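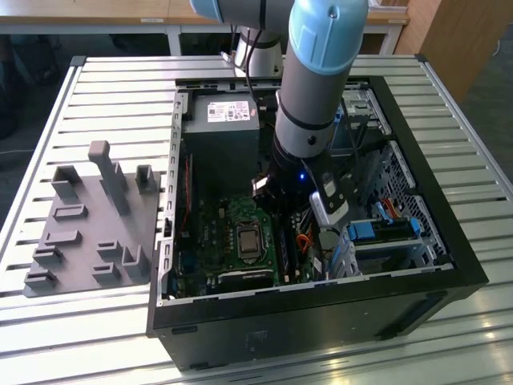
Kalano Verlag bringt Studienbibel-Arbeitsheft zu den Reisen des Paulus als E-Book heraus

2. Juni -- Der Kalano Verlag veröffentlicht das Arbeitsheft "Mit Paulus unterwegs" erstmals in digitaler Form. Die bisher nur gedruckt erhältliche Ausgabe richtet sich an Hauskreise, Bibelschulen und Konfirmandengruppen. Sie behandelt die drei Missionsreisen sowie die Überfahrt nach Rom, wie sie in der Apostelgeschichte geschildert werden.

Das E-Book umfasst 72 Seiten und enthält farbige Karten der Reiserouten. Zu jeder Station gibt es eine kurze Einführung, die zugehörigen Bibelstellen und Fragen für das Gespräch in der Gruppe. Ein Register am Ende des Heftes führt 80 Orte und Personen auf, von Antiochia bis Zypern. In der digitalen Fassung sind die Einträge mit den jeweiligen Textstellen verlinkt.

Autor des Arbeitsheftes ist der Theologe Gianni Serra, der seit vielen Jahren Kurse zur Apostelgeschichte gibt. Für die Neuausgabe hat er die Kapitel über Ephesus und Korinth überarbeitet und den Abschnitt zum Schiffbruch vor Malta erweitert. "Viele Teilnehmer kennen die Briefe des Paulus recht gut, können die Orte aber nicht einordnen", sagt Serra. "Mit einer Karte neben dem Text liest man den Brief an die Philipper anders."

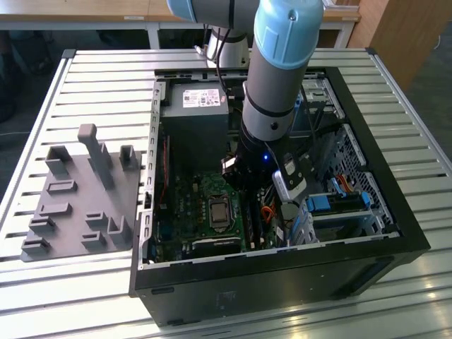
Roboterarm mit Greifer über einem offenen Desktop-Gehäuse

Das E-Book erscheint als PDF und im EPUB-Format. Die Karten lassen sich auf dem Tablet vergrößern und für den Gebrauch in der Gruppe einzeln ausdrucken. Die technische Umsetzung lag bei Mitix, den Vertrieb über den Buchhandel übernimmt Flunico. Gemeinden können eine Gruppenlizenz erwerben, mit der das Heft an bis zu 700 Mitglieder weitergegeben werden darf.
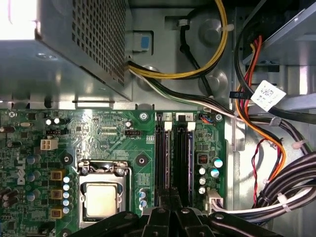 Einzelkäufer erhalten das E-Book ohne Kopierschutz. Wer die gedruckte Ausgabe besitzt, bekommt die digitale Fassung zum ermäßigten Preis -- dazu genügt der Kaufbeleg. Das gedruckte Heft bleibt weiterhin lieferbar, allerdings noch in der bisherigen Textfassung. Eine überarbeitete Druckauflage ist in Vorbereitung.

Über den Kalano Verlag
Der Kalano Verlag veröffentlicht Arbeitshefte, Karten und Andachtsbücher für die Gemeindearbeit. Schwerpunkte des Programms sind Bibelkunde und Erwachsenenbildung.

Besprechungsexemplare und das Titelbild in druckfähiger Auflösung sind auf Anfrage bei der Pressestelle des Verlags erhältlich.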